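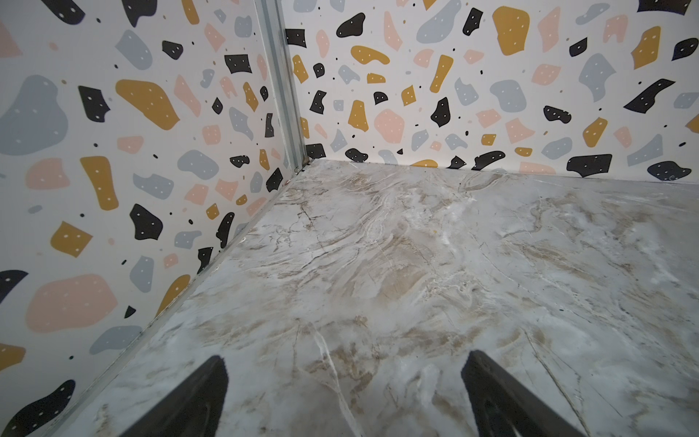
**Niltby Residents' Group, Ambulance Station Working Party**

1/ Quick update on the ambulance station on Barbu Road. The trust still wants to move both crews to Zellton in July. The consultation is open until 5 p.m. on its last day, and paper forms count.

2/ We handed in 513 signatures this morning. Anoma Marikar took them to the council office and got a receipt.

3/ The trust's letter says cover for Niltby "will be maintained." It doesn't say from where. We have asked for response times for the 3 villages past the bridge.
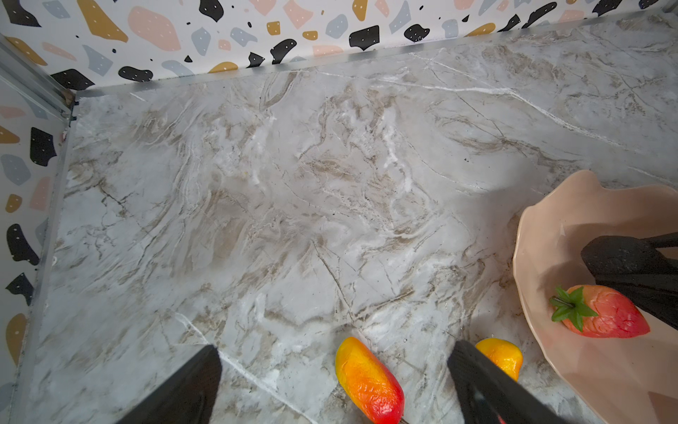

*Marble-pattern surface with a patterned backdrop.*

4/ Roughly 2000 homes are on this side of the river. When the bridge floods, the road from Zellton is shut and the way round is by Cutetti Lane, which is single track. 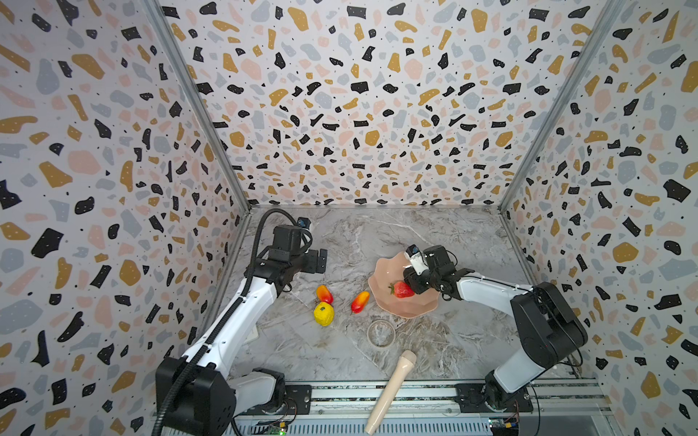 5/ The county councilor has agreed to raise it at the health scrutiny meeting. Written questions have to be in beforehand, max 300 words. Send yours to the group inbox and put your street at the top.

6/ Forms are at the library and the post office. Will post the trust's reply when we get it.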